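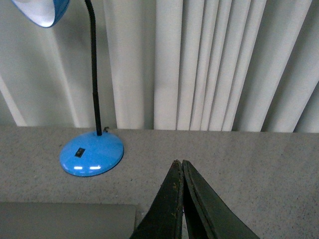
Pelier Study Rooms, Home Desk Help Team

Can I move the blue lamp?
Of course you can, and please do! Bend the ribbed part of the neck until the light suits you; the switch is on the base.

My laptop screen has scratches. Should I polish them?
Oh, please don't. A soft cloth, barely damp, with the computer shut down, will lift the dust, and fine scratches are best left alone.
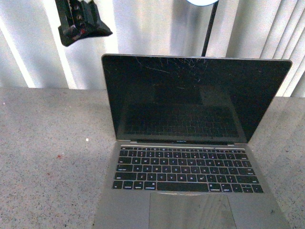

Glenys Pirihi wrote to us that she sets her lamp behind the screen and a little to one side, and finds the keys much easier to read in the evening.

Where do I ask for a spare bulb?
Desk 17, any time before 20:00.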